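Prerwood Household Appliance Survey: data card

Version 2, released 2021-03-23
Maintainer: Etenesh Alemayehu

Summary

Prerwood is a tabular dataset of small kitchen appliances recorded in homes in the towns of Inda and Weldu. It holds 2,802 appliance records from 882 households. Each record gives the type of appliance, its age as stated by the householder, its rated power where a rating plate could be read, and how often it is used in a normal week. The data were gathered to support estimates of standby and short-cycle electricity use in dwellings without smart meters.

Files

households.csv holds one row per household. The key is hh_id.
appliances.csv holds one row per appliance. The key is app_id, and hh_id links back to the household.
codes.csv lists the permitted values for every coded field.
changes.txt records corrections made after the first release.

All files are UTF-8, comma-separated, with a header row. Empty cells mean the question was not asked. The value -9 means it was asked and not answered. Please do not treat the two as the same when working out response rates.

Main fields in appliances.csv

app_type: coded type, such as kettle, toaster, slow cooker, hand mixer.
age_years: whole years, as stated. Values under one year are entered as 0.
power_w: rated power in watts, taken from the plate. Where the plate gives a range, the upper value is stored and the range is kept in power_note.
uses_week: number of uses in a normal week.
slots: toasters only. Number of bread slots, whatever their length.
shared: 1 if the appliance is used by more than one household, otherwise 0.

Coding of toasters

Toasters are coded by slot count and slot layout. Layout is either "short" (one slice per slot) or "long" (two slices end to end). In the first release a long-slot toaster with two slots was sometimes entered as having four, as interviewers were counting slices. These rows have been corrected and carry the flag fix_slots = 1. Sandwich presses and grills with a hinged lid have their own code and are not counted as toasters. 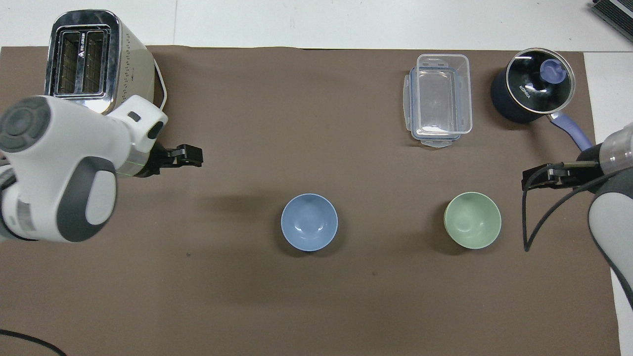
Fig. 1. Toaster with two long parallel slots: slots = 2, layout = long.

Finish and colour are not coded. A free-text field, descr, was kept for interviewers who wished to note them, but it is filled in unevenly and has not been checked for spelling.

Collection

Interviews were held in the home by staff of Prostodau using a paper form. Forms were keyed twice and the two versions compared. Differences were settled by going back to the form. Fieldwork in Weldu began in September, after Inda had been completed, so seasonal items such as ice cream makers should not be compared between the towns.

Known problems

Power is missing for 187 appliances, mostly older kettles with worn plates. No values have been imputed.
Stated ages cluster at five and ten years.
uses_week was not asked for appliances kept in storage.
Households with more than one kitchen were recorded as a single household, with all appliances pooled.

Access

The household file contains no names or addresses. Street-level location was removed before release and cannot be supplied on request. Corrections should be sent to the maintainer with the app_id of the row concerned.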